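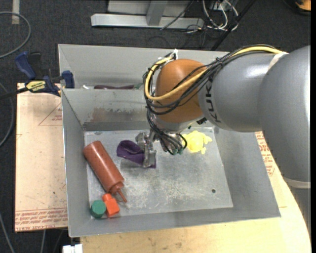

Front compartment of the grey bin, with the purple cloth on the floor plate.

Notebook entry, December, 14:25
Entered by: E. Vestergaard
Copies to: A. Bright, B. Benavides

Subject: condition of the two-compartment sheet-metal bin, and cloths kept in it

The bin was inspected this afternoon on the wooden table, where it will remain until the work listed at the end of this entry has been done. It is entered in the equipment register under number 1312. The previous entry for the same item is by Marius Chiriac and records only that it had been received from the Bellamy store with its divider in place.

Floor of the front compartment. The metal is flat and serviceable but scuffed. Whitish scratches and cloudy marks are concentrated towards the middle and the lower part. I passed a clean cotton glove over the marked area in both directions and found no raised edge on which a thread might catch. The marks are therefore recorded as wear, and no sanding is proposed. Mr Bright asked whether a coat of Fluditz should be applied. I would advise against it until we know how it behaves under damp cloth.

Round hole, lower right of the floor. Small, and open. The edge is smooth on the upper side. The underside has not been checked and should be before the bin is next washed. Lyle Thibodeaux believes it was made for drainage at Bellamy and would prefer that it stay open. I have no objection, provided that nothing with a fringe or loose cord is kept in this compartment.

Divider. There is a worn patch on its face, with brownish reflections and pale marks that are flaking. This is the one point that requires attention. Flakes of this kind will show on dark fabric and are tedious to remove. A strip of tape pressed on the patch and lifted brought away a small quantity of pale material, which has been kept in an envelope inside the back cover of this book.

Cloths. The dark purple cloth was left crumpled for the inspection, as that is how the cloths are generally put away. It was afterwards shaken out over white paper and examined on both sides under the bench lamp. Two flakes were found near one corner and none elsewhere. The remaining purple cloths from the Ernex order have not been examined. Ms Benavides holds 200 of them in the cupboard and has agreed to issue no more than 25 until the divider has been dealt with.

Washing. The bin was last washed with Trivix at the usual strength. I can find no note of how long it was left before rinsing – colleagues are asked to write this down in future, even where the time is the standard one.

Work to be done
Brush down the divider and wipe with a damp lint-free cloth (Chiriac).
Check the underside of the hole for burrs (Thibodeaux).
Repeat the tape test on the worn patch and enter the result below, with initials.
Rear compartment: not inspected today. To be done at the same time as the tape test.

E.V.

Added 16:40. Brush borrowed from the stores, to be returned clean. M.C.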